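Rinport finger pads, 72-piece pack: review after one semester

Bought for: college robotics club, hand-held gripper project
Rating: 8 out of 10

Our club started the Goel project in October. Members take hand-held grippers home, pick up everyday items, and bring the recordings back to the Wednesday meeting. We wear out finger pads faster than anything else, so we ordered the Rinport 72-pack to replace the Jullusska pads we had been using.

Fitting them is easy. The backing peels off in one piece and the pad goes on straight if you start at the tip. Give the glue a full night. The sheet in the box says one hour, and the two pads we rushed slid off the next morning.

Grip is good on cardboard, cloth and most plastic. We logged more than 300 picks on the first pair before the texture started to go smooth at the corners. The Jullusska pads were a little softer and held round things like oranges better, but they tore.

Snack bags were our main test for the Drarnby meet, where the sorting task uses light packages that crush easily. The Rinport pads hold a chip bag by its sides without much squeeze. Foil bags are harder. Close slowly on those, and don't grab by the crimped seal or the bag will swing. Dust is the other problem. Bedding leaves lint in the texture and you have to wipe the pads with a damp cloth between runs.

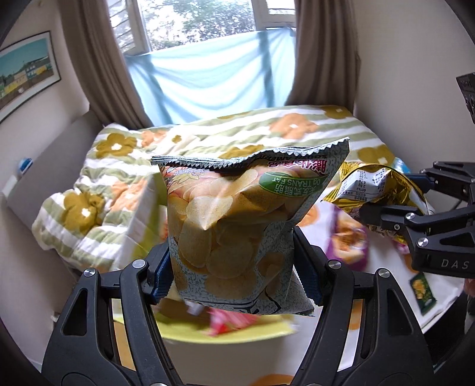 Snack sorting practice at home, chips in one gripper and a gold foil bag in the other.

I took points off for the glue instructions and for the packaging, which is one loose bag with the left and right pads mixed together. Sorting them took most of a meeting.

We will order again for spring. A smaller club with one pair of grippers should look for a smaller pack.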